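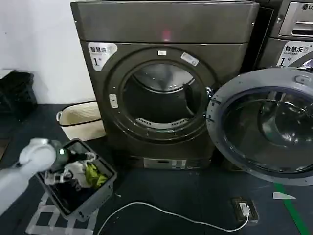

Dryer No. 1 and washer No. 1 in the shared laundry room, doors open. Photo: Endeo

Home | Products | Building Services | Newsroom | Contact

Endeo Opens Numbered Self-Service Laundry Room at Perkotska Residence

Endeo, a supplier of shared laundry rooms for residential buildings, has completed the installation of a self-service laundry room at the Perkotska residence. The room serves 690 residents and entered regular use in November. It replaces an earlier arrangement in which laundry was collected from each floor and processed off site.

The installation is based on front-loading machines with a dark gray finish, set on the floor and operated without stacking. Washers and dryers are placed side by side, so that a load can be moved from one drum to the other without being carried across the room. Each machine has a sticker on the upper part of its front giving its type and number. The stickers use Chinese characters, with English wording in smaller type. Residents quote the type and number when they book a cycle or report a fault.

The numbering is tied to the Zornurlow booking system, which Endeo supplies with the room. A booking reserves one washer and the dryer with the same number. The dryer slot opens when the wash cycle is scheduled to end and is held for 11 minutes. If the dryer has not been started by then, the slot is released to the next resident in line.

During the trial period the system recorded 2898 completed dryer cycles. The most frequent service call concerned reduced airflow caused by lint. Endeo has therefore added a lint check to the posted operating steps, to be carried out before every cycle.

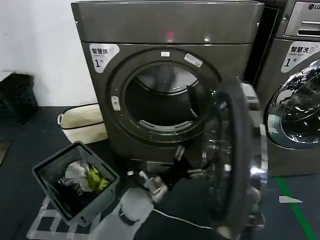 The check is done with the dryer door fully open. Residents look at the grille along the lower lip of the drum opening, remove any visible lint by hand, and check that no small items have been left in the drum. The latch area on the left side of the opening should also be clear of fabric before the door is closed. A door that closes on a sleeve or cord may not latch, and the cycle will not start.

"Most of the calls we received in the trial could have been closed by the resident in under a minute," said Yamuna Iyer, building services manager at Endeo. "The instructions now cover the grille, the drum and the latch, in that order. We removed everything else from the first page."

Posted limits apply to load size. A dryer load should not exceed one full wash load, and heavy items such as bath mats and quilts are to be dried separately. Items labeled as unsuitable for tumble drying must be taken out at the washer stage. Drying time is selected by the resident and varies with fabric and load.

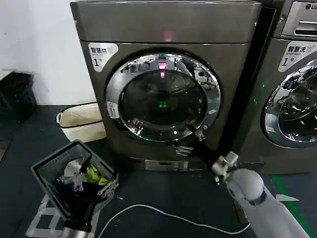

Sorting and carrying are left to the resident, and the room has been laid out with floor space in front of the machines for this purpose. Residents may use their own baskets or those kept in the room. A slotted plastic basket, such as the gray one shown with white, yellow-green and black garments in it, is suggested for carrying laundry between the two machines. Woven baskets with handles are better suited to dry, folded items. Baskets should be moved away from the front of a dryer before its door is opened, as the door swings outward to the right. Baskets left in the room overnight are placed on the shelf by the entrance.

Cleaning of the door glass, rims and kick plates is carried out under a service contract with Boersma, which also inspects the exhaust connections. Inspection results are entered in the Zornurlow system under the machine number and can be viewed by building management.

Endeo plans to install the same layout at 32 further residential sites. Machine selection and room dimensions will be confirmed for each site after a survey of drainage, ventilation and electrical supply. Existing bookings at Perkotska are not affected.

Related news
Boersma Service Contract Extended to Shared Dryers
Zornurlow Booking System: Notes for Building Managers
Lint and Airflow: Revised Operating Steps

Media contact: Yamuna Iyer, Endeo Building Services
© Endeo. All rights reserved. | Back to top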